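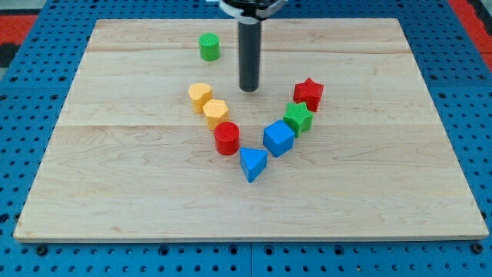 A light-colored maple board made of three planks, with visible seams, knots and darker streaks.

Edge-glued panel

An edge-glued panel is a flat piece of solid wood made by joining narrower boards along their long edges. Such panels are used for tabletops, shelves, cutting boards, stair treads and cabinet doors. The method makes it possible to build wide surfaces from trees that are too small to give a single wide board.

Background

Before power tools were common, joiners straightened the edges of boards with a long hand plane and glued them with hide glue, which was applied warm. The glue set quickly, so large panels were often built up one joint at a time. Liquid glues that stay workable at room temperature later made it practical to clamp a whole panel at once. Much of the trade moved into factories, but small shops still make panels by hand.

Preparation

Boards are dried before gluing, usually in a kiln, and then left in the workshop until their moisture content is close to that of the room. A board glued while too damp will shrink later and may open the joint or split at the ends. The edges are cut straight and square to the face on a machine called a jointer, or with a hand plane. Two boards are sometimes planed together, folded face to face, so that any small error in the angle cancels out.

Some makers turn every second board over so that the growth rings seen in the end grain curve in opposite directions. Others arrange the boards by appearance alone. In a study of furniture panels from the Groltau workshops, Viera Krajčí described both practices and found that the drying of the wood had more effect on flatness than the direction of the rings.

Gluing and clamping

Glue is spread in a thin film on one or both edges, and the boards are pressed together with bar clamps placed above and below the panel to keep it from bowing. A well-made joint between long-grain edges is commonly stronger than the wood beside it, so dowels or splines are mostly used to keep boards level -- they add little strength. After the glue has cured, the panel is scraped, planed or sanded flat.

Movement

Solid wood swells and shrinks across the grain as the humidity changes, while its length stays nearly the same. A panel up to 400 mm wide may be fastened with few precautions in a stable indoor climate, but wider tops need slotted screw holes, buttons or sliding clips. Fixing a wide panel rigidly to a frame is a common cause of cracks.

See also

Breadboard end
Butcher block
Plywood
Wood glue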